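Review: Pledberg hand-held gripper pair, after one term in a student robotics club

Posted Fri 22 July by Csaba Bárany

Our club bought two Pledberg grippers in February for the manipulation project. The aim of the project is simple to state: students perform short tasks by hand with the grippers, the recordings are cleaned up, and a small policy is trained on them for the club's arm. We had been using a pair of Volteck units on loan, so most of the comparisons below are with those.

Price and contents

The pair cost us 1304 euros with delivery. In the box were the two grippers, a charging lead, spare finger pads and a printed sheet with the calibration steps. The sheet is short and assumes you have done this before. Hajnalka Gulyás rewrote it for our first-year members and the result runs to 4 pages.

Handling

Weight is acceptable for a session of 20 minutes. After that the wrist gets tired, mostly in one-handed lifts with the arm stretched out. The handle is a little thick for smaller hands. Anikó Pálfi wrapped hers in thin tape, which improved the grip but made the trigger travel feel shorter.
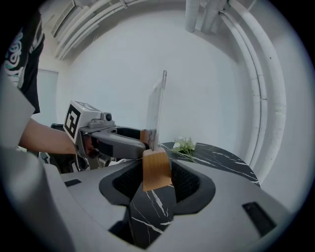 Closing force is set by the user's hand and there is no limiter. On wooden blocks this does not matter. On thin or brittle items a new member will squeeze too hard for the first few attempts, and those recordings should be thrown away. The Volteck units had a softer spring and were easier to learn on, but they slipped more on smooth surfaces.

The finger pads are good. They bend around a part and hold it without much force. Ours picked up sawdust from unsanded blocks and lost some grip until wiped with a damp cloth. The maker says nothing about cleaning.

Tracking

Tracking depends on the markers. In even light we had few dropouts. With a window to one side we lost the pose whenever a marker turned towards the glass, and drawing the curtains solved most of it. Glossy tabletops are a second problem. Ferenc Illés compared a matt board with a polished stone top and found more bad segments on the stone, chiefly in low approaches where the fingers come in nearly flat.
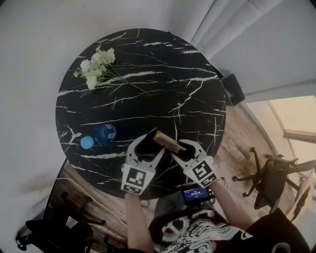

Two-handed work takes longer to learn than the one-handed tasks. The bodies are wide, and if both hands approach the same small part they knock together. We now teach members to bring one hand in first, hold, then bring in the other. Erzsébet Vida checks the first recordings of every new member and rejects any with a collision.

Software

The recorder is plain and does its job. Files are named by time only, so we added a script to attach the task name and the member's initials. Export to the format used by Barta, our labelling program, worked after one update. We have more than 1000 usable recordings so far and have not lost a file.

Faults

One trigger began to stick in the second month. The shop replaced it within a week. One charging port is loose but still works.

Verdict

Suitable for a club that already has someone able to calibrate and script. For a group starting from nothing I would look at the Draludberg starter set first, which is slower to record with but has a proper manual. We are keeping the Pledberg pair and will order another set of pads before next term.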